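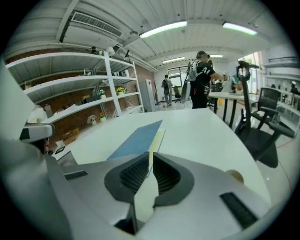
4.3 Calibrating Marker Tracking in Plestel

This section applies to Plestel Tracker when it is used with Udum hand-held grippers and a Segura head camera. Complete the network setup in Section 4.2 before you begin. Calibration must be repeated whenever a marker cube is removed, replaced, or turned on its mount.

Allow the cameras to run for 30 minutes before calibration. Values recorded earlier may drift and will be rejected by the software.

1. Open the Tracker window and select Devices. Confirm that the left gripper, the right gripper, and the head camera are all listed as Ready.

2. Select Exposure and choose Manual. Enter 2000 in the shutter field. Automatic exposure must remain off for the rest of the procedure.

3. Select Cube Map. For each gripper, load the map file supplied with its cube. The left and right files may not be exchanged.

4. Confirm that the status port is set to 2625. If another program is using this port, close that program and restart Tracker.

Caution: Do not edit a map file by hand. A changed marker number does not produce an error message, and the resulting poses will be wrong in every later recording. 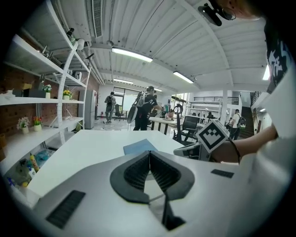 5. Select Start Sweep. Move one gripper slowly through the work area and turn the wrist so that each side of the cube faces the head camera at least once. The coverage bar advances only while a marker is being read.

6. When the coverage bar reaches 90 percent, select Hold and keep the gripper still until the tone sounds.

7. Repeat steps 5 and 6 with the other gripper.

Note: If the coverage bar stops, reduce the speed of movement first. Glare on a marker has the same effect – tilt the cube slightly and continue.

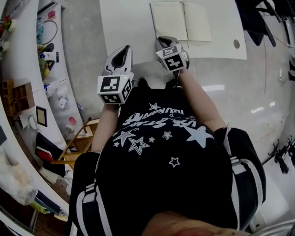

The final check compares both grippers in a single coordinate frame. Select Verify Pair and sit facing the table. Hold one gripper in each hand, extended forward toward the near edge of the table, with both marker cubes in view of the head camera, as in the seated position shown. An open notebook may remain on the table during the check. Keep the forearms clear of the line between the camera and the cubes.

8. Select Record Check and hold the position until the progress ring closes.

9. Review the result. Pass saves the calibration to the active profile. Retry returns the operator to step 5 and discards both sweeps.

10. Select Export to copy the profile to the Skokness planning server. Profiles that have not been exported cannot be used for replay.

For error codes shown during Verify Pair, refer to Section 7.1.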